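Speaker notes – "Passwords, and How I Stopped Losing Mine"
Library computer club, morning session

Wait for the kettle crowd to sit down. Check the mic. Ask whether the back row can read the screen, and bump the text up if they can't.

Opening

Good morning, everyone! Hands up if you've got a little notebook beside the computer with all your passwords in it. Keep them up. Mine's up too, or it was until last July. I had a lovely one with a kookaburra on the cover, and half the entries were crossed out so hard I'd gone through the paper.

When I finally sat down and went through it properly, I had 131 logins. The chemist, the bowls club, three different email addresses (don't ask), and a knitting site called Rurnora that I'd joined for one beanie pattern. I was using the same password for most of them, with a different number on the end. I thought I was being terribly clever.

Pause here. Let people have a giggle and look guilty.

Why the number on the end doesn't help

Tell the Gurnitz story. They're the little online shop I bought my garden clogs from, and they wrote to customers to say their list of emails and passwords had been pinched. I didn't much care about the clogs. But that same password, give or take a digit, opened my email, and my email opens everything else. Say that bit twice, slowly.

What I do now

I use a password manager, the one called Giltetari. There are plenty of others and I'm not on commission! You remember one long password and it looks after the rest. Mine's four silly words strung together – I can picture them, so I can remember them. Don't tell the room what they are. (I nearly did last time.)

It took me 2 afternoons and most of a packet of Scotch Fingers to move everything across. Start with email and the bank, then do the others as you bump into them. I still haven't got to Thepsuriya, the holiday photo site, and the sky hasn't fallen in.

Show the slide with the long password and the short one side by side. Read them both out. Someone will want to write them down, so remind them they're for show only.

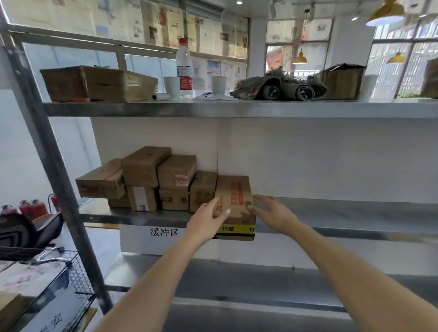
What if I forget the one big password?
Write it on paper and keep it somewhere safe at home with your will and your passport, well away from the computer.

Expect a few more on this. If someone asks about the family, mention that most managers let you name a person who can get in if you're crook or worse. Mine's my daughter. We had a cup of tea over it and it wasn't nearly as grim as I'd feared.

If there's time, do the two-step codes on the phone. If it's past 11.30, skip them and leave them for next month.

Handouts are on the table by the door, large print on the left. Please bring back the pens.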